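12 July 2022

Bimanual sorting, Vornico cell. Parts between the four yellow bins and the steel tray, left arm takes the left pair of bins, right arm takes the right pair, and everyone stays out of everyone's way. That was the plan in May, too.

Question for today: does the policy do better if we train on both directions (bins to tray, tray to bins) or on one direction and hope? Same parts in both sets: little motors with leads, the thin twisted wires, the colored harness, the round red board. 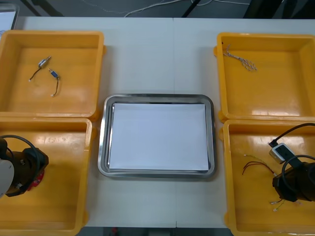 Ran 24 trials per condition, starting poses shuffled by hand. Both directions: 11 clean. One direction: 2 clean, and I was generous with one of those. So the Brallutance people get to say they told us so, which they will, at length.

Failures are nearly all wire. The gripper closes on a lead, the policy decides it is holding a motor, and off it goes. Motors and board are fine. I had expected the board to be the hard one and spent all of last week on it — time I would like back.
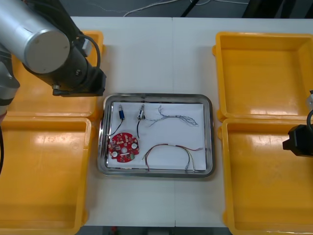
Spacing matters more than I wanted it to. With gaps between parts on the paper the grasp point is sane. Let two leads cross and it picks the crossing every time, with great confidence. Reran the spread-out layouts with the both-directions weights and got 69 percent of single picks. Crossed layouts not scored yet, too depressing before lunch.

To do: relabel the lead grasps as their own class. Swap the paper liner between runs, the creases are showing up in the depth map. Check whether the right wrist offset from the Corex calibration was ever applied to the second batch. I wrote "yes" in the margin and do not believe me.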